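From the software bench: finding the quiet bits

24/04/2022

Hello again from the Wadance corner. Last time I promised you news about the folding planner and I'm afraid you're getting segmentation instead (sorry, Yatziri, I know you wanted the planner!). I've spent most of this month on the bit of code that decides where a demonstration starts and stops, and I've grown oddly fond of it.

The old version, Pemlow, looked only at how far apart the fingers were. Open, shut, open again, call it a segment. Lovely on a tidy desk, hopeless in a bedroom, where people close the fingers early, wander about, and only then get to the clothes. Out of 600 recordings it put the start in a silly place in 171 of them, and I had to go through those by hand with a lot of tea.

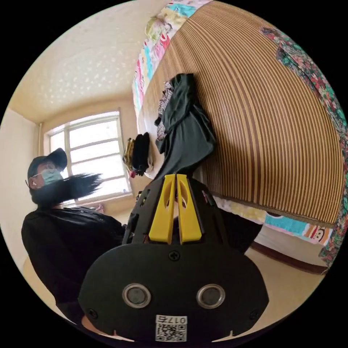 Fingers nearly together, with a dark green garment on the mat. Pemlow would happily call a moment like this the start of a grasp.

So the new one, which we're calling Kuo, also takes in the camera motion. If the view is swinging about, it holds off. Once things settle it goes back and checks the fingers, and only then does it drop a marker. There are 2 thresholds to set and I've put both in the config file, with comments, because Ansel Rosenthal told me off last time for burying them.

It still gets muddled by patterned bedding. Stripes are a pain: the tracker slips along them and thinks we've moved when we haven't. Yatziri has a fix half written that leans on the motion sensor when the picture gets repetitive, and we hope to merge it in June.

If you'd like to try Kuo on your own recordings, it's on the tools branch. Keep your old Pemlow markers, as the viewer can show both sets side by side.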